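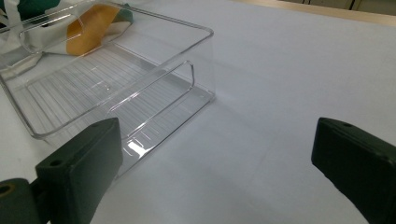

## Thread: Fridge bins, worth it or just more stuff to wash?

**pantrymoth_jo**

OK so I caved and bought clear bins for the fridge. Two of the long ones with the ribbed bottom and the little finger grip at the front. My sister swears by hers and I got tired of finding fuzzy strawberries behind the mustard. Before I go back for more, do you all really keep up with these? I've got a family of five and a fridge that gets opened every four minutes on a Sunday.

**Lachlan Whitcombe**

Mine lasted one summer. You lose so much room between the bins, and if your shelves are an odd depth (mine are) there's a dead strip in back where a lime goes to die. I gave them all to my daughter for her craft stuff and went back to just putting things on shelves like my mother did.

**tupperwhere**

> You lose so much room between the bins

Only if you buy a set off the rack! Measure first, and measure with the door shut, because the door shelves stick in further than you think. I have one bin for cheese and lunch meat and one for "eat this now," and that second one has saved me so much money it's silly. Anything close to its date goes in there and the kids know it's fair game.

**pantrymoth_jo**

Ooh, I like the eat-this-now bin. Mine would be half a cucumber and nine yogurts but still.

**Alcides Bermúdez**

Ran a deli counter for 19 years and I'll say this about produce: don't put it in the bin wet. Ribs on the bottom help some, but berries washed and dumped in will go soft on you no matter what. Dry them on a towel, lay a paper towel down, and wash the rest as you eat them. Herbs I stand in a jar. Lettuce gets its own container with a lid and I won't argue about it.

**Lachlan Whitcombe**

I'll argue about it. Lettuce in the crisper drawer in the bag it came in, top rolled down. Mine goes over a week.

**Alcides Bermúdez**

Your lettuce and my lettuce are not the same lettuce, my friend.

**kz_in_the_kitchen**

Does anybody have the Skurkance ones? They had them on sale in November and I bought the tall kind for cans. Great for cans. Terrible for anything else, you can't see over the front, and one cracked when I ran it through the dishwasher. I do the rest by hand now with warm water and dish soap.

**tupperwhere**

Most of those clear ones aren't meant for the dishwasher, check the bottom or the sticker. I learned that the hard way too, mine came out shaped like a potato chip.

**pantrymoth_jo**

Sticker's already in the trash, so hand washing it is! Measured the shelves with the door shut and I've got space for one more if I move the milk. Lachlan, I'm putting the limes up front.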